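**Westlow library puts 150 block sets on loan, with big claims attached**

Families in Westlow can now borrow sets of plastic shape blocks from the public library, under a lending plan that its backers say will get toddlers ready for school math. The evidence for that last part is thin.

The sets come from Trurkel, a toy supplier in Grumcombe, and go out for two weeks at a time. Each mixes plain solids such as cubes and cylinders with hearts and stars. A leaflet tucked into the bag promises "early geometry gains" but cites no study, and the library could not point to one when asked on Thursday.
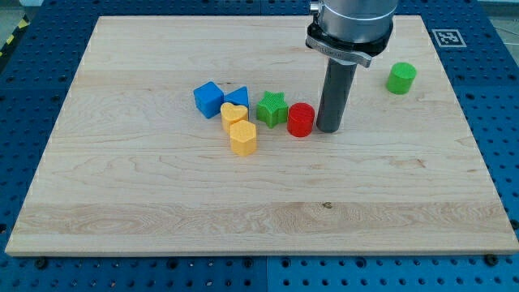 Houda Tawfik said she had no quarrel with the blocks, only with the leaflet. Her son liked sorting them by color, she said, and then liked throwing them, and she doubted that either one counted as geometry.

Omolara Akande, who runs the children's desk, defended the wording as "encouraging." Parents talk more when there is something on the table to talk about, she said, and words like "corner" and "side" come up without anyone planning a lesson. That may well be so — it would also be true of a cereal box.

The library would not say what it paid. More than 50 sets went out in the first days, according to Akande, though she had no figure yet for how many have come back complete. A lost piece costs the borrower $2.

Trurkel did not answer questions about the leaflet. The library says it will keep handing it out while supplies last.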